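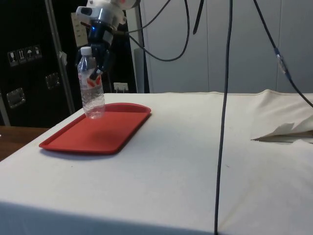 손님 상에 물병과 쟁반을 낼 때 제가 지키는 것들

안녕하세요. 저는 한국에 살면서 작은 모임방을 운영하는 오니 투오미넨입니다. 한국어로 글을 쓰는 것은 아직 조심스럽지만, 모임 준비를 자주 하니까 물과 쟁반과 식탁보에 대한 요령이 조금 모였습니다. 집에서 손님을 맞이하시는 분께도 도움이 되면 좋겠습니다.

1. 쟁반은 상에 먼저 놓습니다

저는 전에 주방에서 쟁반에 물병을 가득 세워서 들고 나왔습니다. 문턱을 넘을 때 병 하나가 넘어지면 옆의 병도 같이 넘어집니다. 지금은 빈 쟁반을 상 위에 먼저 놓고, 물병은 바구니에 담아 가져와서 하나씩 세웁니다. 시간은 조금 더 걸리지만 마음이 편합니다.

쟁반 자리는 상의 한가운데보다 한쪽이 좋습니다. 가운데에는 나중에 음식이 오기 때문입니다. 그리고 쟁반을 꼭 상과 나란히 놓을 필요는 없습니다. 조금 비스듬하게 놓으면 앉은 사람이 손을 뻗기 쉬운 경우도 있으니 직접 앉아서 확인해 보십시오.

2. 물병은 뒤쪽부터 세웁니다

쟁반의 안쪽 테두리 가까이에 첫 번째 병을 세우고, 그다음에 앞으로 나옵니다. 앞쪽부터 세우면 뒤에 놓을 때 소매가 앞의 병에 닿습니다. 병을 잡을 때는 뚜껑만 잡지 말고 병의 윗부분, 어깨가 있는 곳을 감싸듯이 잡습니다. 얇은 페트병은 가운데를 세게 누르면 찌그러지고, 이미 열린 병이면 물이 올라옵니다.

내려놓을 때는 바닥이 쟁반에 닿을 때까지 손을 놓지 않습니다. 당연한 말 같지만 바쁠 때는 조금 위에서 놓게 됩니다. 병이 테두리에 걸쳐지면 기울어지니까, 바닥 전체가 평평한 면에 있는지 한 번 봅니다. 상표가 손님 쪽으로 보이게 돌려 놓으면 더 단정합니다.

3. 쟁반은 테두리가 있는 것으로

물병에는 낮은 테두리가 있는 얕은 쟁반이 제일 쓰기 편합니다. 차가운 병에서 물방울이 흘러도 식탁보까지 가지 않습니다. 테두리가 너무 높으면 병을 꺼낼 때 손목이 걸립니다. 모서리가 둥근 것은 행주로 닦기도 쉽습니다.

색은 취향이지만, 저는 흰 식탁보에는 빨간 쟁반을 좋아합니다. 투명한 병은 흰 천 위에서 잘 안 보이는데 빨간색 위에서는 눈에 잘 들어옵니다. 제 친구 데프네 아으자 씨는 나무 쟁반이 더 따뜻해 보인다고 합니다. 그 말도 맞습니다. 다만 나무는 물기를 오래 두면 자국이 남으니 받침을 깔아 주십시오.

플라스틱 쟁반을 닦을 때 거친 수세미는 쓰지 마십시오. 잔흠집이 생기면 광택이 없어지고 때가 더 잘 낍니다. 부드러운 스펀지에 주방 세제를 조금 묻혀 닦고, 마른 천으로 바로 물기를 없앱니다. 자연 건조를 하면 빨간색이나 검은색 쟁반에는 하얀 물 얼룩이 보입니다.

4. 흰 식탁보의 회색 얼룩

흰 천은 예쁘지만 작은 얼룩이 다 보입니다. 음식 얼룩보다 저를 힘들게 하는 것은 회색 자국입니다. 그릇 밑이나 상자를 끌면서 생기는 것이 많습니다. 그래서 저는 물건을 밀지 않고 꼭 들어서 옮깁니다. 쟁반도 마찬가지로, 밑면을 먼저 닦고 올립니다.

이미 생긴 자국은 이렇게 해 봅니다. 먼저 마른 솔로 가볍게 털고, 미지근한 물에 중성 세제를 풀어서 흰 수건에 묻힌 다음 톡톡 두드립니다. 문지르면 자국이 넓어집니다. 그래도 남으면 산소계 표백제를 넣은 물에 담가 두는데, 담그는 시간은 제품 설명서와 식탁보의 세탁 표시를 보고 정하십시오. 염소계 표백제는 천에 따라 누렇게 될 수 있어서 저는 안 씁니다.

자국이 손님 상에 올린 다음에 보이면 당황하지 마시고 그 위에 쟁반을 놓으면 됩니다. 저도 자주 그렇게 합니다.

5. 앞으로 내려온 천

식탁보를 상 앞으로 내려오게 하면 상다리가 가려져서 깨끗해 보이지만, 너무 길면 무릎에 걸립니다. 아이가 있는 집은 특히 짧게 하는 것이 안전합니다. 천을 당기면 물병도 같이 옵니다. 저는 남는 부분을 안쪽으로 한 번 접고, 상 밑에서 집게 4개로 고정합니다. 접은 선이 울면 분무기로 물을 조금 뿌리고 손바닥으로 펴 줍니다.

6. 구겨진 종이나 천은 마지막에 한 번에

준비를 하다 보면 포장지, 냅킨, 닦던 천이 상 끝에 남습니다. 하나씩 치우러 다니면 준비가 늦어지니까 저는 상의 먼 쪽 구석에 모아 두고 마지막에 가져갑니다. 중요한 것은 손님이 오기 12분 전에 알람을 맞추는 것입니다. 알람이 울리면 다른 일은 멈추고 상 위를 한 바퀴 돌면서 치웁니다.

7. 모임이 끝난 다음

남은 물병은 열지 않은 것과 열린 것을 바로 나눕니다. 열린 물은 화분에 주고, 병은 상표를 떼고 눌러서 뚜껑을 닫아 분리배출합니다. 상표가 잘 안 떨어지면 절취선을 찾아서 손톱 대신 작은 가위로 시작하면 편합니다.

쟁반이 여러 개이면 겹쳐 놓기 전에 사이에 종이 행주를 한 장씩 넣습니다. 하템 하지 씨가 가르쳐 준 방법인데, 긁히지도 않고 서로 붙지도 않습니다.

식탁보 다림질에 대해서 질문을 많이 받았습니다. 그 이야기는 길어서 다음 글에 따로 쓰겠습니다. 제 한국어에 이상한 곳이 있으면 댓글로 알려 주십시오.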